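Reusable delivery boxes - do people send them back?
Project report, term 1
Handed in 12/30/23

1. Why this topic

Started with the pile of cardboard in our hallway. Wanted to know if the returnable crates some shops now use are any better, or if they just end up in sheds. Question for the project: what share of crates comes back, and what makes people bother?

2. Where the numbers come from

Two small firms agreed to share figures. Pikarent hires out crates for house moves, with a deposit. Wuder delivers groceries and does not take a deposit, only asks nicely on the lid. Tokgöz (hardware shop) said yes at first and then never replied, so they are out. Shame, would of been a good third case.

Also did a short survey outside the Irgate shopping centre in September. 30 people answered. Meant to get more but it rained and the centre asked us to move away from the doors.

3. Results

Wuder: 4000 crates sent out over the summer, 3057 back by the end of September. So a bit over three quarters. They count a crate as lost after eight weeks, which seems quick to me, a few must turn up later.

Pikarent: 600 crates out in the same months. All but a handful returned, they would not give the exact number. The deposit clearly helps but their customers are also only hiring for a week or two, so it is not a fair match. Should have thought of that earlier.

Survey: most people said they would send a crate back if the driver took it at the door. Far fewer would carry one to a shop. The deposit question was badly worded - I asked if a deposit was "fair", not if it would change what they did. Those answers are left out.

Things people said they use the crates for when they keep them: toys, tools, shoes, potatoes. One had three under the bed.
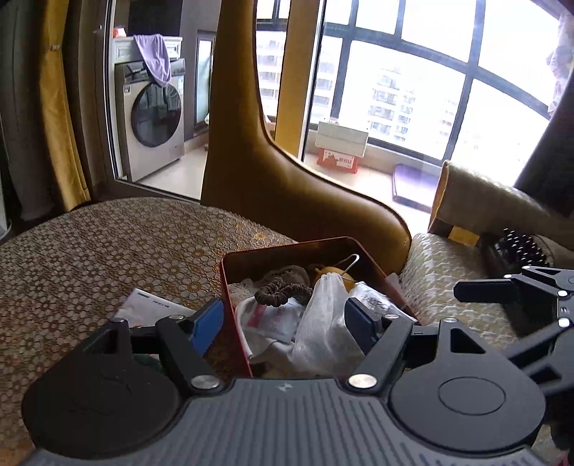
4. Problems

Small sample, one town, one season. Summer might be odd as people are away and miss the collection. Wuder also changed its lid message halfway through, in July, and the figures are not split by month so I cant tell if it did anything.

Washing is missing too. Every crate that comes back has to be washed and driven somewhere, and I have no numbers for water or fuel. Without that I cannot say reusable beats cardboard, only that most of them come back.

5. What I would do next

Ask for monthly figures. Reword the deposit question. Try a second town, and go inside somewhere dry. Email Tokgöz again in the new year.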